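Comparing Two Controllers and Two Camera Positions on a Simulated Arm
Project report, Robotics Lab II
Catinca Preda
Submitted 2021-02-19

1. What I set out to do

The original proposal promised a comparison of three grippers, two arms and "a range of controllers." My advisor read it, wrote "how many of you are there?" in the margin, and handed it back. What follows is the smaller project that survived: one arm, one gripper, two controllers and two camera positions, all in simulation.

The controllers are called Flustora and Orotport. Flustora is the older one in our lab's code. It plans a full path to the target before anything moves and then follows it with touching loyalty, whatever the camera has to say in the meantime. Orotport replans as it goes. It looks, moves a bit, looks again, and is generally the more nervous of the two.

The question was which of them does better at reaching a small object, and whether the answer changes when the camera moves from a fixed spot in the room to a mount on the arm.

2. Setup

Everything ran in Clidness, the simulator the department uses for coursework. I took one of its tiled rooms as it came. A plain gray room would have been easier on the vision code, and I did use one for the first week, with results so good that I stopped believing them. The tiled room has a white table and chairs in one part and a sink in another, and a white floor that gives a depth estimator very little to hold on to.

Targets were placed either on the table or on the floor. For the table runs the usual target was the blue vessel. It is glossy, it narrows toward the top, and the highlight on its body is the brightest thing for some distance, so it does a good job of showing up lazy segmentation.

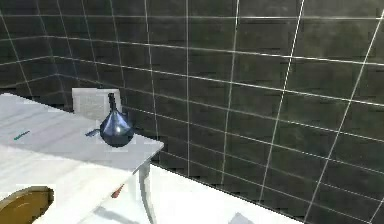

Figure 1. Table area with the blue vessel; no part of the arm is in view.

The white chair back behind the vessel turned out to matter more than I expected. When the detector drew its box a little too generously, the chair came along with the vessel, and the estimated position slid toward the back of the table. I could have moved the chair. I left it in on the grounds that real rooms have chairs, and also because I had already done half the runs.

3. Method

Each run started from the same rest pose. The controller got a target label and a time limit, and a run counted as a success if the gripper closed on the target and lifted it clear. Touching it did not count. Pushing it somewhere new did not count either, although Flustora did this with enough confidence that I was tempted to add a category.

I made 450 runs in total, split between the two controllers and the two camera positions. Starting positions for the target were shuffled with a fixed seed, so both controllers got the same easy placements and the same unfair ones. Logs were written to a shared folder called Gallagher, which has its own views on file permissions. Six runs were lost there and had to be repeated.

The fixed camera was calibrated once at the beginning. The arm camera had its calibration checked at the start of every batch, after an early batch in which every reach missed to the same side by the same amount. I spent most of an evening blaming Orotport for this. It was a sign error in my own transform, and Orotport has since received an apology in the commit history.

4. Results for the table targets

With the fixed camera, the two controllers were close. Flustora was quicker from start to grasp, which makes sense for something that only thinks once. Orotport lost time replanning but recovered from bad first estimates, including most of the ones the chair was responsible for.

With the arm camera the gap opened up. Orotport's estimate of the vessel improved as the gripper came nearer, and it used the improvement. Flustora took its one look from the rest pose, which is a poor view of the table, and then drove to wherever it had decided the vessel was. Its success rate in this condition was the lowest of the four. Orotport's was the highest, at 81 percent.

5. Results for the floor targets

The floor was supposed to be the easy half. There is less clutter down there, and a box has flat sides that suit a parallel gripper much better than a rounded vessel does. The detector found the box without much trouble. Knowing how far away it was proved harder, and the blank white floor was the reason. The depth code wants texture, and when it finds none it makes something up.

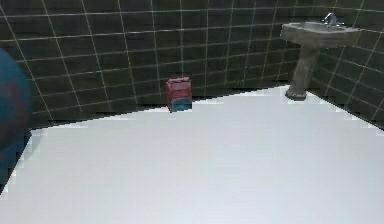
The other difficulty was the arm getting into its own camera's view. On low reaches the links swing across one side, and my first version of the segmentation was happy to treat a large blurred blue shape as part of the room. Orotport then tried to plan around it, that is, around itself, and slowed to a crawl. I added a mask computed from the joint angles, and the crawling stopped. Flustora never had this problem, having closed its eyes before the arm moved.

Targets against a wall were worse than targets in the open for both controllers. The approach angle I had picked left little room for the fingers, and several failures that I logged as "controller" should probably be logged as "Catinca."

6. Cost

Orotport called its planner 2,885 times over the whole set, against one call per run for Flustora. On my laptop this was the difference between a batch over lunch and a batch overnight. On the lab machine it would matter less, if the lab machine were ever free.

7. What I would change

I would put the gripper comparison back in, with a narrower set of fingers for the wall placements. I would give Flustora a second look halfway along the path, a small change that might close a good part of the gap on the table runs. The floor should be tested with a texture on it, to separate the depth problem from the control problem, and I have asked to keep my Clidness account through March so I can do that part at least. The chair stays.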